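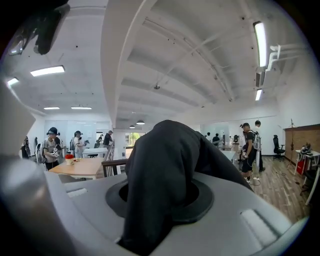 I promised in December that I'd write something about the allotments, and then the ground froze and there was nothing to say. So this is the catch-up, and it's mostly about potatoes, I'm afraid.

My seed potatoes came from Hegarty again. I know some of you swear by the garden centre out on the bypass, but I like a shop where you can rummage in the sacks and pick your own (and where they don't mind if you put one back). I bought 20 first earlies and they're now sitting in egg boxes on the spare bed with their eyes up. My sister is coming to stay at Easter and will have to share.

Pádraig Brennan has the plot next to mine at Dovthorpe and he doesn't chit at all. He says his father never bothered and they always had plenty. We've had this argument every spring I can remember, usually over the fence with a flask going, and this year we've agreed to settle it. Same variety, same day, one row each, and we'll weigh the lot when they come up. Loser buys the fish and chips. I'm quietly confident, although his soil is better than mine – the last person on that plot kept hens for years and you can tell.

Speaking of soil, mine is still like cold porridge. I went up after the thaw meaning to dig over the bottom end and got as far as one boot before I gave up and cleared out the shed. I found three trowels I'd accused various people of borrowing. Sorry, all of you! I also found a bag of broad beans from last year and have put them in pots on the kitchen windowsill to see if there's any life in them. Two have come up so far, both leaning madly towards the glass.

A few of you asked about the water. The tank by the top gate is being replaced before the season starts, and the new one holds 2000 litres, so we shouldn't have the August queue with watering cans again. The tap stays where it is. Please do turn it off properly, it needs a good hard twist at the end.

Rents are staying at £55 for a full plot, and you can pay in 2 goes if that's easier. There are a couple of half plots free at the Gomell Lane end if you know anyone who's been on about wanting one. They get the afternoon sun and only a bit of bindweed. Well, a fair bit of bindweed.

I've got far too many leek seeds, so shout if you'd like some and I'll put them in an envelope for you. I'd also love to hear from anybody who has managed to grow celeriac bigger than a golf ball, as mine have been a let-down three years running and I'm about ready to go back to turnips.

We use cookies to give you the best experience on our website. By continuing to browse you agree to our use of cookies. Accept | Find out more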